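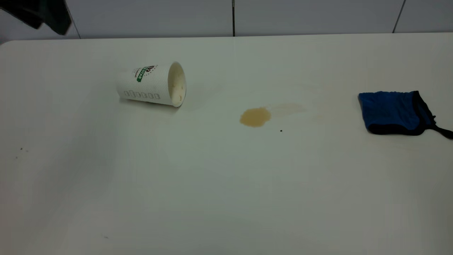
One cable on the desk: a morning with the people behind the Stuvport dock

Thursday, September 6, 2018

I have wanted to write about docking stations for a good long while, and I know how that sounds, but bear with me. Anyone who carries a laptop home from work and plugs in a monitor, a keyboard, a mouse, a charger and a printer every evening will understand. So I was very glad when the woman who leads the small design group at Shearer agreed to talk to me about the Stuvport, the company's first dock, over a long breakfast in Bilalbridge.

She came to docks by way of printers, where she spent 8 years, and she still talks about paper trays with real affection. "Printers teach you patience," she said. "People are already angry when they walk up to one. A dock is the same kind of thing. You only think about it when your second screen stays black and you have a call in two minutes."

The Stuvport has 8 ports and sells for $79, with a smaller version due in February. I asked her why she put the laptop cable on the side, a choice that has annoyed a few early buyers (me included, for the first day or so). She laughed and said she gets that question every week. "We tried it at the back. Everybody who tested it stood up and leaned over the desk to find the end of the cable. On the side you can reach it sitting down. I'll take the complaints about how it looks."
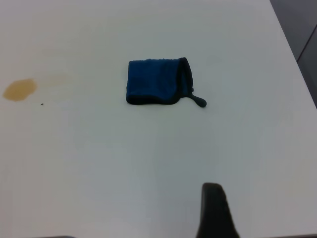 Blue washcloth mitt on a white tabletop.

We got talking about charging, and I will admit that my coffee went cold during this part, since I kept asking her to go back and say it again in plainer words. The short version is that a dock takes some power for itself before it passes any along to the computer, and the number on the box doesn't always tell you which of the two you are reading. Her group decided to print the lower figure. "Our sales people were not thrilled," she said. "Next to the others on the shelf, ours looks weaker. But if it says 52 watts, your laptop can have 52 watts, with every port full."

That will be plenty for a thin machine, and she was frank that it won't be enough for a big gaming laptop working hard. "It'll keep going for a while and then you'll notice the battery dropping. Please use the charger that came with it. I would rather you bought our dock and used your own brick than sent the dock back."

She feels the same way about old equipment in general. Her own monitor at home is a Larnen she bought secondhand, with a stand that leans a little to the left, and she insisted on keeping the older video port on the Stuvport so that screens like hers wouldn't need an adapter. There was some arguing over that one. "It takes up room and it costs money, and a lot of people will never touch it," she said. "But schools have those screens, dentists have them, my aunt has one. They still work fine."
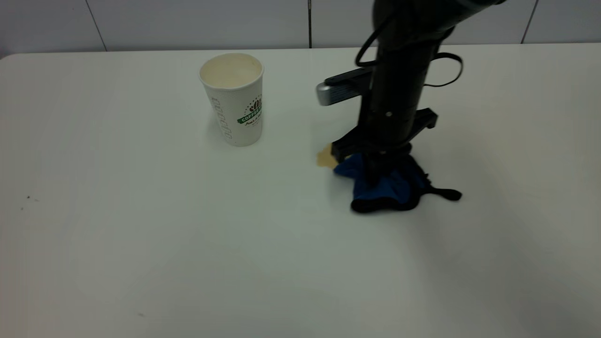

White paper coffee cup on the table.

Toward the end I asked what she would tell somebody shopping for a dock – any dock, hers or another company's. She thought about it for quite a while, buttering toast.

"Look at the port on your laptop first," she said. "Two ports can be the same shape and do different things, and I'm sorry about that, on behalf of everyone in the business. Look up your model and see if that port can send out video. If it can't, you may end up with a very nice charger and a place for your mouse."

I went home and checked mine before I even took my jacket off. It does send out video, I'm happy to say, though only from the port on the left.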